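Peltiletti two-arm cell planner: a review before you spend the money
16 May 2023

We have a small packing shop, and for most of last winter we argued about whether two robot arms on one table would fit our corner and our budget. A friend in the trade told me to stop measuring the floor with tape and try the Peltiletti planner first, so I did, and I'm so glad (my knees are too!).

You pick a table, pick your arms, drop in bins and parts, and the program draws the whole thing for you and lets the arms move. The one-year license was $301. The arm package we had been quoted by Lustar came to $2329 a month on lease, so the planner felt like cheap insurance — and it saved us from signing for a bigger table that we didn't need.

Setup took me 40 minutes, and I am not a computer person. The part library is good. I started with plain cubes in different colors and two bins, which is a nice way to learn, and you find out quickly where one arm is going to hang over a bin and hide half of it from you. I moved our bins on the drawing more times than I'd like to admit. The cables are drawn in too, and that reminded me to put cable covers on the shopping list, something I had left out of every version of the budget.

Now for the grumbles. The price sheet tool only has Lustar and Hung equipment in it, so anything else has to be typed in by hand. Saving a big layout is slow. The manual is 41 pages and the chapter on grippers assumes you know which one you want, which I certainly didn't. I'd also have liked a way to print two layouts side by side, for showing to the person who signs the checks.

Would I buy it again? Yes, happily. If you already own your arms you can probably skip it, but if you're still at the quote stage, get it before you call anyone. We plan to order in September, with the smaller table. Four stars out of five from me.
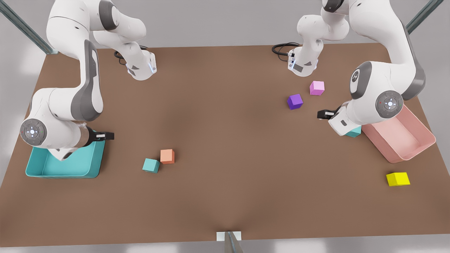 Two arms, two bins and the practice cubes on a brown tabletop, drawn in the planner.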